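Lachance Wall Filler, 300 ml tub

I've sold a lot of fillers in this shop and I keep coming back to this one, so I figured it was time it got a proper write-up and not just the two lines that were on this page before. It's a ready-mixed white filler for plaster and drywall, made for the little stuff - nail holes, chips, hairline cracks, the dings you get from moving a bookcase on your own because you couldn't wait for help (guilty!).

What I like is how soft it is straight out of the tub. You don't have to stir it or add water, and it spreads a bit like cream cheese. I push it in with a finger for pinholes and use a small flexible knife for anything bigger. It's good for holes up to 6 mm deep in one go. If yours is deeper, do it in layers and let each one dry overnight, or you'll get a dip in the middle and have to go back over it anyway.

Before you start, go around the room in daylight and look at the walls from the side. Small marks hide really well on mid-tone paint, and then the second you put a lamp on they're all you can see. I stick a bit of tape next to anything I want to come back to, low-tack only please, the cheap stuff took a strip of paint off my hallway in March and I'm still mad at it.
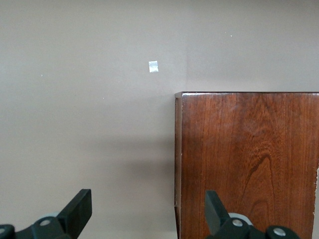 Taupe-gray wall with a few tiny white specks and a small white patch near the corner.

Sanding is easy, almost too easy, so go light! A fine sponge is plenty. Wipe off the dust with a barely damp cloth and then prime the spot, even if your paint says it doesn't need it. Filler soaks up paint faster than the wall does and you'll end up with dull patches if you skip this. I use the Clilorar spot primer, which we also stock, but any water-based one will do the job.

It does shrink a tiny bit on wider cracks, so leave it slightly proud of the wall. And it's for indoors only. I tried it on my porch trim and it lasted one winter.

Details
Size: 300 ml tub with snap lid
Color: white, paintable
Max depth per layer: 6 mm
Touch dry: 5 hours in a warm room
Cleanup: warm water while it's still wet

Goes well with
Clilorar spot primer
Lamum flexible filling knife
Wastex sanding sponge, fine

Press the lid down all the way around when you're done and store the tub somewhere that doesn't freeze. Mine lives under the kitchen sink.

Page updated 18 May 2020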